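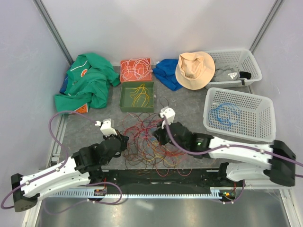
*Photo: Vasco Mota / Cleston Repair Library*

Questions we get about old cables, chargers and the drawer you keep them in. Answers by Waraporn Phromma, who has heard most of the sales pitches.

## Should I keep every cable I've ever owned?

No. People tell me they'll need that printer lead someday. Keep one spare of each type you use now and let the rest go. If you can't name the device it fits, you don't need it.

## Are expensive cables better?

Sometimes, up to a point. A $4 cable from a bin can be badly made, and I wouldn't charge a laptop with one. But I've yet to see a good argument for a $50 HDMI cable over a short run. Ask the store what it does that the cheaper one doesn't, then wait.

## My charger says "fast." Is it?

Maybe. The charger, the cable and the phone all have to support the same speed, and the box usually talks about one of them. Read the small print on the plug itself — look for volts and amps, and multiply them to get watts. If there's no print at all, I'd leave it on the shelf.

## Does leaving a charger plugged in waste a lot of power?

A little, with most newer ones. Unplug it if it's warm with nothing attached. Otherwise there are bigger savings in your house, starting with the old fridge in the garage.

## Can I put cables in the curbside bin?

Check with your town, but usually not. They wrap around sorting equipment. Bring them to the drop-off at Craddock Street, open until 4 p.m.

## Is the copper worth money?

Less than you hope. Most of a thin cable's weight is plastic, and scrap yards pay accordingly. Please don't burn the coating off. The smoke is nasty, and in many places it's illegal.

## Do you take power banks?

Not in the cable box. Anything with a battery goes to the front desk, and tell us if it's swollen.

## What about cable-organizing kits?

I tried the Rorero one. It's a box with dividers. A shoebox and some masking tape did the same job, though the tape labels do peel.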